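3.2 Beistellmöbel und die Frage der Zuständigkeit

Die Haushaltsforschung hat sich dem Esstisch mit Hingabe gewidmet, dem Bett mit Diskretion und dem Nachttisch gar nicht. Ljungberg und Onishi behandeln ihn in einer Fußnote, Sandberg hält ihn für einen zu klein geratenen Schrank. Unsere Befragung in Liltdale und Cornitz (40 Haushalte, Erhebung im Juni) legt nahe, dass diese Zurückhaltung ein Fehler war. In 15 Haushalten wurde die Schublade des Nachttischs als Ort genannt, an dem Dinge »vorläufig« liegen. Die längste dokumentierte Vorläufigkeit betrug 53 Jahre und betraf einen Schlüssel.

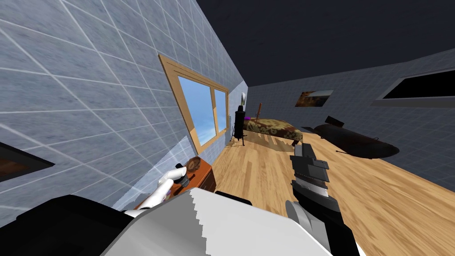 Abb. 6: Kleiner Nachttisch an gefliester Wand, Computerdarstellung.

Vorläufige Ablagen folgen einer Ordnung, die ihre Besitzer selten benennen können, aber gegen Angehörige entschieden verteidigen. Lie spricht hier von »stiller Verwaltung«, ein Ausdruck, der mehr Würde verleiht, als der Inhalt der meisten Schubladen rechtfertigt. Auffällig ist, wie stark die Befragten den Nachttisch an das Schlafzimmer binden. Steht er, wie in Abb. 6, vor grauen Fliesen, so verliert er für viele seinen Namen und wird zum »Schränkchen«. Mit der Umbenennung wechselt auch die Zuständigkeit: Das Schränkchen wird aufgeräumt — der Nachttisch gilt als Privatsache. Ein Befragter aus Cornitz bestand darauf, beides zu besitzen, und zeigte zweimal auf dasselbe Möbel.

Für Tveit liegen bislang nur die Vorgespräche von Boström vor. Sie deuten auf eine strengere Schubladenmoral hin, was auch daran liegen mag, dass dort vorher angerufen wurde.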